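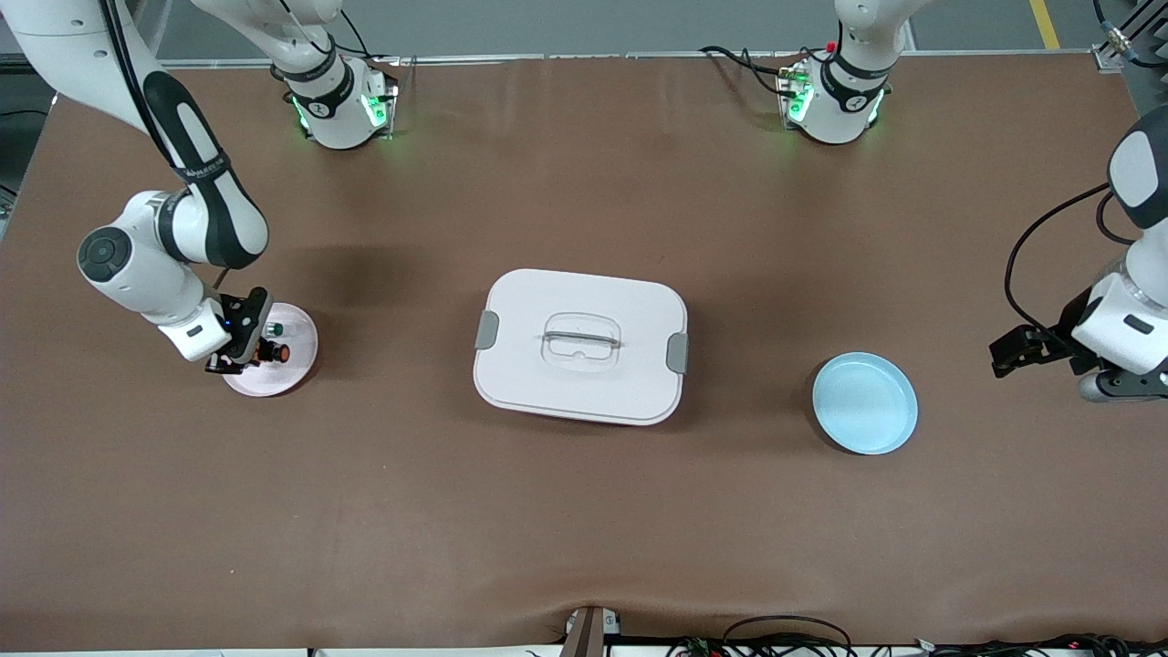
Figure 1. Two-arm cell at the Sustdale kitchen site, with the lidded food container between the pink and the blue plate.

4.2 Task allocation at the packing station

Before the cell was installed, one worker at each Sustdale station portioned small items, closed the container and passed it down the line. The Gumuta cell takes over the transfer of items between plate and container. The worker keeps the setup of the table, the choice of items and the final check. Araújo station logs for August cover 2,284 transfers, of which 90 were stopped by hand.

Most stops were called early, while the gripper was still above the plate. Workers told us they judged the approach by the gap between the fingers and the item, and that small items placed close together were the hardest to judge. Several asked for a slower descent, even at the cost of output - a request the site manager accepted for the first 1,000 transfers.

The wrist camera gives a second view of the same table. With the arm turned toward the container, the gray latch tab, the pink dish and the green-capped item standing on it fall within one view, and part of the room past the table edge is included. Workers raised this last point in all 3 feedback rounds. They had agreed to the recording of the work surface, and wanted the area beyond it masked before storage.
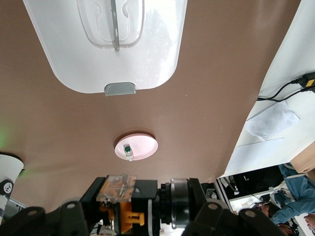 4.3 Changes in job content

Staff described the new role as closer to inspection than to packing. Hand work fell, while time spent watching rose, and breaks were moved forward to match.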